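Dropped Bags on the Pick Cell: FAQ

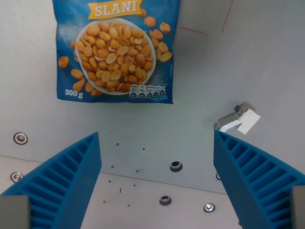

Ní Chonaill

What went wrong?
Our gripper kept letting go of snack bags, mostly the 500 g peanuts. It started on a Thursday and I blamed the bags for way too long (sorry, bags!).

So what was it?
A bad setting, and it was mine. I'd cut the closing force to 60 percent for a chip test and never put it back.

Why no alarm?
The Plernach controller only checks that the fingers reached position. They did, so it was happy.

Is it fixed?
I think so! I restored the old value and ran 1000 picks at Purnuvberg with no drops. I'd still like to see 4000 before I relax.

Can I reach in and grab a dropped bag?
Nope. Hit stop, wait for the light, then open the guard. Please, every single time.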